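Skitira Play Library, Ademmont
Call for participants: Play Kitchen Sorting Sessions

Posted 15 October 2019

The Skitira Play Library invites adults living in or near Ademmont to take part in a series of sorting and packing sessions. The sessions begin in January and will prepare our play kitchen sets for loan to nursery classrooms.

The collection holds 1320 pieces of toy cookware, tableware and pretend food. Many were returned in mixed boxes after the move from Huang Street and have to be matched again by hand. Participants will work in pairs at a table, set out the pieces, check them for damage and pack them by set - one set at a time.

Applicants should be comfortable handling small items and keeping a simple written record. Experience with young children is welcome but not required.

Red cup, orange play-food piece and small wooden box on the sorting table: 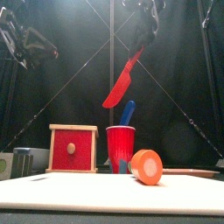
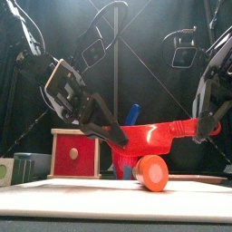 Myrto Zacharopoulos writes that the record sheet took her longer to learn than the sorting did, and that new participants should ask for a filled-in copy before they start on their first set. She also recommends leaving any doubtful piece until the end of the session, when both partners can look at it together.

We are seeking 20 participants. Each person accepted will be asked to attend 4 sessions of two hours each. The sessions are unpaid, but local bus fares will be refunded on presentation of a ticket. Tea and coffee are provided.

Sessions take place in the ground floor workroom of the Rerka Building, which has step-free access. Applicants who need a particular chair or table height should say so when applying.

To apply, please complete the short form available at the front desk. Applicants under 18 cannot be accepted for this series. All applicants will receive a written reply - including those placed on the waiting list.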